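OK, thread on what I've been up to all month, for the three people who asked and the rest of you who are stuck with me. It's the planner. It's always the planner. (1/9)

Quick background: our old planner at Brultex treated every obstacle as a hard box with 5 cm of padding. Great for shelves! Terrible for living rooms, where half the stuff you need to touch is soft and the other half is right next to it. (2/9)

A sofa is the worst of it. The seat is a surface you want to put things on, the front edge is something an arm can brush without hurting anybody, and the cushion is a thing you might want to pick up. One label, "furniture", covered all of that. So I split it up. (3/9) 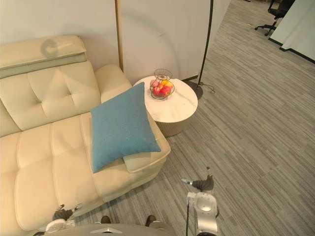

The new cost map (we call it Manole, blame Ramil) gives every surface a contact price. Leather seat, cheap. Table with a fruit basket on it, very expensive. Lamp pole, don't even think about it. The arms can now work right up against a seat edge and the solver doesn't throw a fit. (4/9)

Thin things are still a pain. A power cord on a streaky gray carpet is pretty much invisible to our depth filter, so Analyn Padilla wrote a separate pass that only hunts for long skinny stuff. It's slow – 40 ms a call – but it only runs when the base wants to move. (5/9)

Then there's cloth. Up close, the wrist view is mostly fuzz and blur, and the segmenter used to hand me 13 different garments for one little heap. I stopped asking it for garments. Now it just gives me edges and a confidence for each, and the grasp code picks from those. (6/9)

What made the biggest difference was dropping wrist frames when the arm is moving fast. I score each one for blur, and anything too smeared gets no vote. The old code trusted every single one equally, which, wow, past me, what were you doing. (7/9)

Stuff I'm working on next, in the order I'll probably get distracted from it:

– gray on gray on gray, when a fold and a second layer look exactly alike from a hand's width away

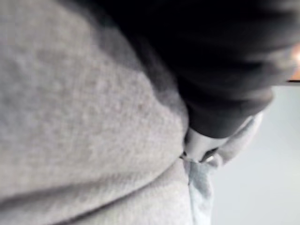 – a replay tool so Elīna Raudsepp can scrub through a grasp without texting me for the log path (8/9)

– getting the contact prices out of my head and into a config file, please, before I go on vacation in May

If you do soft-contact planning and have opinions about tuning, my replies are open. I have a lot of numbers I picked by squinting. (9/9)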